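Subject: Re: [ketden-kitchen] Oiling a pine table, yes or no?

Regula Pfister wrote:

> We just got a pine table for the cabin and it's totally bare. My brother-in-law says varnish, the guy at the store says oil. We have kids, markers and a lot of spaghetti. What do you all use? Also, do the knots ever stop leaking sap?

Hi Regula and everybody,

Oil, oil, oil! I varnished our first one and it looked great until somebody put a hot pot on it, and then I had a white ring I couldn't get out without stripping the whole top (542 square inches of regret, and that was the small table). With oil you just sand the bad spot and wipe on more.

I go over it with 120 paper first if it feels fuzzy, then 180, and then 200 if I can find any. Always with the grain! Then a thin coat of Bevirar, wait twenty minutes, wipe off every bit you can, and leave it overnight. Three coats the first time, one every May after that. Lay the rags flat outside to dry, please, they really can catch fire if you ball them up. 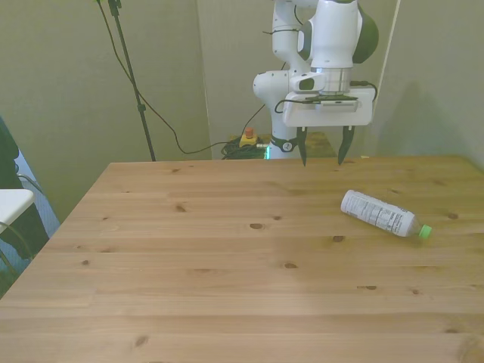 Knots are a pain, I agree. Ours wept for two summers and then quit. I scraped the sticky stuff off with an old bank card and dabbed on a little rubbing alcohol. Arthur swears by shellac on the knots before oiling, but I've never tried it, so ask him.

Markers, I've got nothing. Maybe a tablecloth?

Say hi to the kids!
Dot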